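Learning to put a gear in its place

The Karov group works on one narrow problem, which is how a robot can put gears on a base when every position is a little wrong. We met one of its researchers at Loreck on 25 February 2022.

"We train only in simulation," the researcher told us. "In each run we change the friction and the camera angle. One policy needs 3000 runs before we trust it." 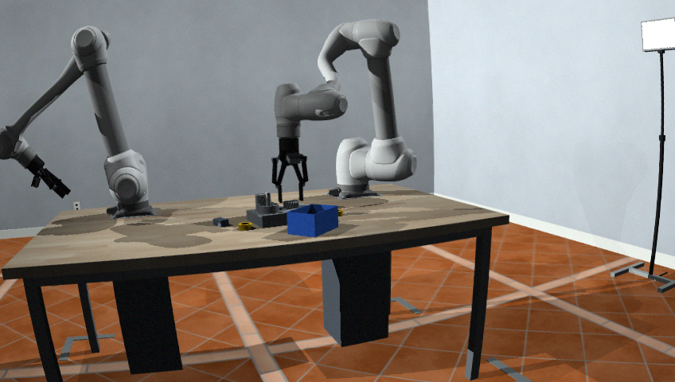

The simulated bench, with the gripper open over the parts.

The method is called Tivero. It does not try to find the exact place of the gear. It compares what the wrist camera sees with what it expected to see, and moves by the difference. "When the difference is small, we go down – slowly," the researcher said. "The old method went down in any case, and then the teeth were on top of each other."

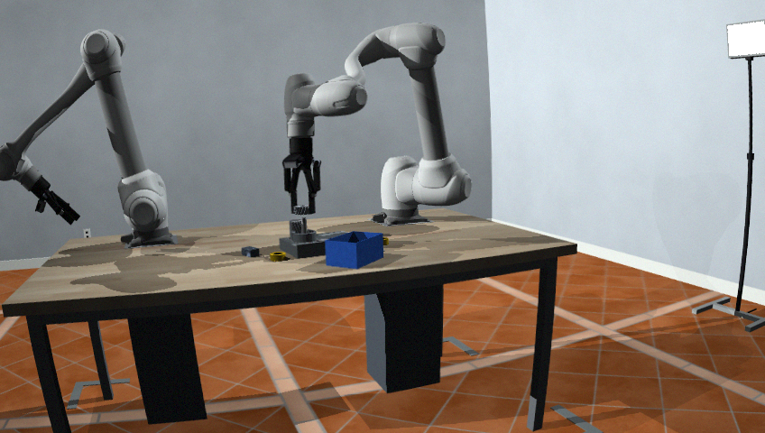
A gear held over the base block.

In the last test series the group made 300 trials with new friction values. The researcher did not want to give a final score before the paper is ready in March. "I can say that the rotation is still our weak point. The height is fine."
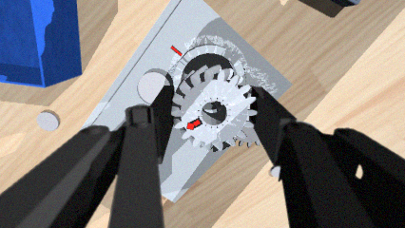 Why not train on the real robot from the start?
"A real gear breaks, and a real night has only so many hours. We will go to the real arms when the rotation is solved."

Contact: Karov group, Loreck | Back to top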